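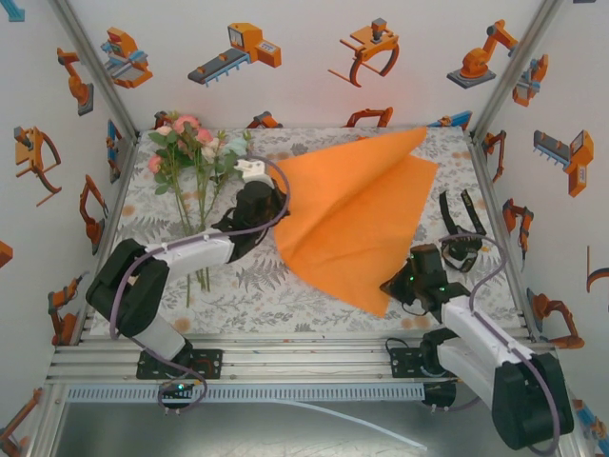 My aunt kept the flower shop in Domden for over 15 years and left it to me in February, along with the lease and a debt of 455 to Kalogeropoulos, the wholesaler. I drove down to close it. The back room smelled of paraffin, and the till held two buttons and a bus ticket to Stusta. I had meant to be gone by noon, but a man came in and asked for pink roses with some white in them, wrapped in orange paper, the same as always. I told him there were no fresh ones. He said she had always given him artificial.

I found them in a box under the sink. He watched me fold the paper badly and didn't complain.

"Who are they for?" I asked.

"Number 84," he said. "She can't have real ones in the house. They make her wheeze."

He paid in coins and asked whether I would be open next month. I said I didn't know. When he had gone I rang Kalogeropoulos and asked if I could pay in two parts. Then I went out to the van and brought my bag in.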